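About us

Tumdale Robotics. Small outfit, two benches, a shed in Lovau with decent heating (finally). Hemant Kanaujia started it, Vendula Murín runs the floor and the visits. We teach pairs of robot arms to do fiddly two-handed jobs with packaging and food.

Open day is every December. Doors at 9 a.m., kettle on before that.

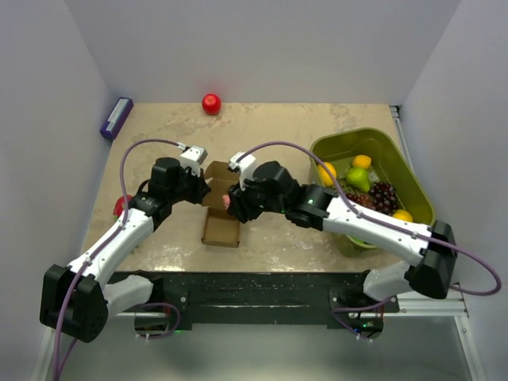
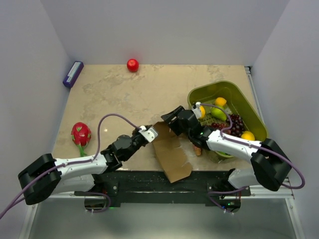 Two arms, one bench, one bit of brown cardboard at a time.

Visitors get the real bench, same one we use the rest of the year. No stage, no music. We've done it that way since the first open day, when almost 100 people turned up and the parking was a dissaster. Sorry again to the neighbours. You stand behind the yellow tape, Vendula talks, the arms work. Cardboard gets the most questions, it's what our packing customers care about and it's a pain to handle, creases wherever it likes. The fruit gets asked about too. Grapes, a pear, a red apple at the back, the big green bin on the right, kids always want to know if they can eat it. No. Bring a snack. People also ask about the purple cables, how they loop up over the wrists and out past the elbows. Slack for the full reach, Hemant will go on about it as long as you let him.

What else happens on the day. Short talk from Hemant at 10, repeated after lunch. Hands-on table for school groups, book ahead please. Tour of the back room where we go over failed runs, which is most peoples favourite part. Last year's tally board finished on 498 tries, good and bad both chalked up. We're aiming for 1,000 this time so come early and stay late.

Who we work with. Theodorakopoulos, the fruit packers up the road, were our first customer and still ring every week. Nultitz came on later for carton work. Both send staff to the open day and they're happy to chat, good and bad.

Private visits outside December, yes, if the bench is free. Groups up to 12 or it gets squashy. Closed shoes. Long hair tied back. Colour-coded lanyards at the door, green means you're ok with being photographed, grey means leave me alone.

Wheelchair access is through the side roller door, ring the bell and one of us will come round. Bookings and everything else, use the form on the contact page or just phone, Vendula usually picks up.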